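Unit 4 Handout: Packing Mixed Groceries into a Soft Bag
Retail Handling and Packaging, spring section
Prepared by Nouhaila Kettani; revised in February with corrections from Patricio Cantero

4.1 Scope

Unit 3 dealt with rigid cartons, where the container fixes the shape of the load. This unit deals with the opposite case. A cloth tote has no shape of its own until something is put in it, and the order in which items go in decides how it stands, how it carries and what arrives damaged. Read sections 4.2 through 4.5 before the practical. Section 4.6 will be done at the tables.

Terms used below:
Base item: any item whose weight is carried directly by the bottom of the bag.
Wall item: a flat-sided item placed upright against the side of the bag to hold it open.
Fill item: a light item used to occupy space between or above others.
Mouth: the open top of the bag, including the rim and the attachment points of the straps.

4.2 Pillow packs

Chips and similar snacks are sold in pillow packs, a film tube closed by a crimped seal at each end. The pack holds gas as well as product. The gas cushions the chips, and it also means the pack takes up far more room than its weight suggests. Film of this kind resists tearing across a flat face and is weaker at a notch in the seal.
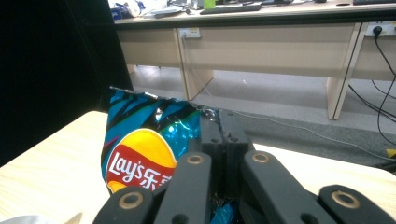 Lift a pillow pack by a fold of film near the top corner, or support it from beneath. Gripping the full width of the pack compresses the gas and moves the load onto the seals. Creasing of the film alone is not damage and should not be recorded as such. Record damage only if a seal has opened, the film is punctured, or the pack no longer recovers its shape after light pressure.

In the load tests Asmaa Nasr ran for the Vatville section, a pack laid flat under 3 boxed items showed heavy breakage, while the same pack stood on edge beside them showed very little. The full table is in the appendix to Unit 3.

4.3 Order of loading

The usual rule is heavy first, light last. It holds for paper sacks and for most plastic carriers. In a soft tote it needs one addition: a wall item should go in early, even if it is light. Without one, the cloth folds inward over the first items and the mouth has to be reopened for each item that follows.

Sequence for a mixed load of snacks, a box, a bottle and loose fruit:

1. Open the mouth fully and lay the straps outside the rim.
2. Place the box upright against the back wall.
3. Place the bottle upright, cap on top, in a corner.
4. Place firm fruit low, where it cannot roll under the box.
5. Stand pillow packs on edge in the remaining space.

Steps 2 and 3 may be exchanged if the bottle is heavier than the box.

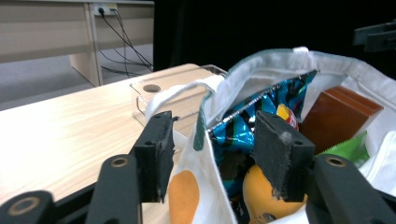

A pack set diagonally across the mouth is acceptable for short carries. It uses the widest dimension of the bag and leaves room on either side, but the seal sits close to the rim and may be bent by the straps when the bag is lifted. For longer carries, turn the pack so that its broad face lies along the wall.

Fruit is treated as a base item if it is firm. Ripe mangoes and other soft fruit go in last, on top, and are counted separately on the worksheet.

4.4 Staging

Staging means setting out the whole load before any of it is packed. A clear bin is preferred — the packer can judge heights through the side without handling anything. Put the bin behind the bag as seen from the packer's position, with the mouth of the bag facing up and both straps clear of the opening.
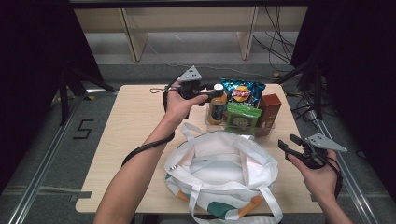
The distance between bin and bag should be short enough that an item can be moved across without a change of stance. Nneka Ezeani's notes from the Skonden practical put most dropped items down to reach, with wet hands second. If two hands are in use, one steadies or holds the rim while the other transfers. Both hands should not be over the mouth at the same moment.

Table height matters less than is often claimed. Students of very different heights used the same tables at Skonden and their packing times overlapped almost completely.

4.5 Bottles and boxes together

A small bottle with a screw cap is stable only while it is upright. In a tote it stays upright if it is held on at least two sides, normally by the wall of the bag and by a box or a second pack. 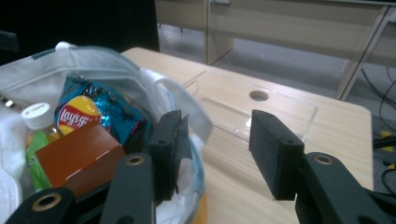 Cardboard edges are the main cause of punctured film in mixed loads. Keep the broad face of the box toward the pillow packs and the corners toward the cloth. Where the box has to stand in front of the other items, check that it has not slid under the bottle, which raises the cap above the rim.

4.6 Practical

Work in pairs. Pack the staged load, lift the bag by both straps, hold it for 60 seconds, set it down and unpack. Repeat 5 times, changing the position of the box each time. Enter the following on the worksheet: order of loading, any item that shifted, any seal opened, height of the tallest item above the rim.

Worksheets go to Ghizlane Belkadi before the next lecture. The practical carries 40 points.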